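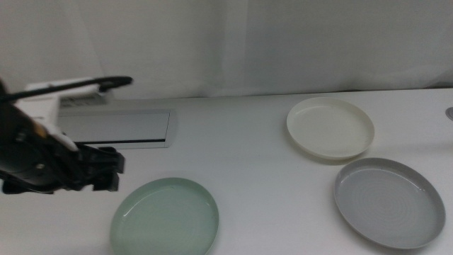
Figure 3. Tabletop manipulation cell with arm, gripper and three shallow plates (mint green, cream and light grey) on a white work surface.

4.2 Equipment scope and cost allocation

The cell shown in Figure 3 was adopted as the unit of account for the remainder of the analysis. Each cell comprises one arm with its gripper, a work surface, a plain backdrop, the power and control equipment assigned to that arm, and a set of task objects. Computing hardware used for model training is held centrally and was excluded, as were building charges. Earlier planning documents at the laboratory had treated the arm as the only capital line and charged everything else to consumables, with the result that two cells purchased under the same approval could differ considerably in recorded cost.

Quotations were sought from three suppliers, Jillitz, Netero and Jaltico, against a common written specification. The specification fixed reach, payload and repeatability, required a gripper suited to thin-rimmed tableware, and asked each supplier to price spare jaw fingers, cabling and one replacement joint module as separate lines. Jaltico declined to price the joint module individually and offered a whole-arm exchange in its place. For comparison purposes the exchange fee was entered in full in the year in which the supplier's warranty would lapse.

Use was estimated from the booking ledger and not from controller logs, which were incomplete for the first quarter of operation. The ledger recorded 427 booked hours across the study period. Of these, 81 hours were entered as set-up, calibration or repair, leaving 346 hours available for task work. The ratio is less favourable than the one assumed in the original business case, which had allowed 40 hours for all non-productive use. Much of the difference is attributable to recalibration following changes of gripper, an activity for which the original case made no provision.

Task objects warrant separate comment. Individually, their cost is negligible beside that of the arm, and they are commonly omitted from equipment plans altogether. In the tableware programme, however, objects must be matched in shape and finish across cells and across time, and a discontinued product line can render an otherwise functional set unusable for comparative trials. The laboratory therefore purchased 200 plates in a single order, to be drawn down over the life of the cells. Storage for this stock was charged to the programme at the standard internal rate. Plates differing in colour but broadly similar in form, such as those in Figure 3, were catalogued under separate stock codes so that depletion of one colour could be identified before it affected scheduling.

Responsibility for the replacement schedule was assigned to a single budget holder. Under the schedule proposed by Avcı (Nevzat Avcı, internal planning note, December), arms are depreciated over five years, grippers over two, and jaw fingers are expensed on purchase. We adopted this schedule with one amendment. Where a gripper is retired early owing to a change in the task programme, and not to wear, the undepreciated balance is charged to the incoming programme. The amendment was intended to discourage late changes in specification, although the study period was too short to establish any effect on purchasing behaviour.

Two limitations should be noted. First, the ledger records bookings and does not distinguish between an arm in motion and an arm standing idle while an operator rearranges the work surface. Utilization as reported in this section is accordingly an upper bound. Second, the quotations were obtained in a single purchasing round and may not reflect the terms available to a smaller buyer or to one located farther from a service centre. Freight and on-site service proved sensitive to distance in the Türkmen costing model, which is applied to the same quotations in Section 4.3.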